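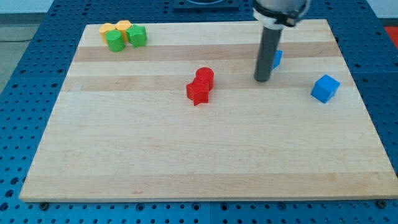
A maple board with two darker bands.

I have lived in this country for eight years, and I still bake the bread of my grandmother badly. This winter I decided to try seriously, with a notebook.

Her bread was corn and rye, very heavy, with a crust that made noise when you pressed it. She never wrote anything down. When I asked my aunt Aurora for the recipe, she told me "flour until it is enough," and then she talked for 30 minutes about a neighbor's wedding. I wrote down the part about the flour.

The first problem was the corn flour. What they sell in the supermarket here is too yellow and too coarse, and it makes the dough fall apart like sand. My friend Gayan sent me to a small shop in Sheehan where they grind a white corn, much finer. You must pour boiling water on it and let it rest until you can put your hand inside. I did not wait enough the first time. I killed the yeast and also burned two fingers.

The second problem was my patience. The loaf has to cool completely before you cut it, and I mean hours. If you cut it warm, the middle is like glue and sticks to the knife. My loaf number one was cut after maybe ten minutes, standing up, with butter ready. It was glue. I ate it anyway.

Number four was the first that I would give to another person. I weighed it before the oven, 967 grams, and I baked it very hot at the beginning and then lower for almost an hour. The crust opened in big cracks on top, as it should. Tomás came for coffee and had three slices, with cheese and then with quince jam, and he is from a family where they know about this bread.

It is still missing something sour that I remember. Aurora says my grandmother kept a piece of old dough in a bowl with salt on top, from one week to the next. I have a piece in the refrigerator now, and I will bake with it on Sunday morning if it does not smell wrong.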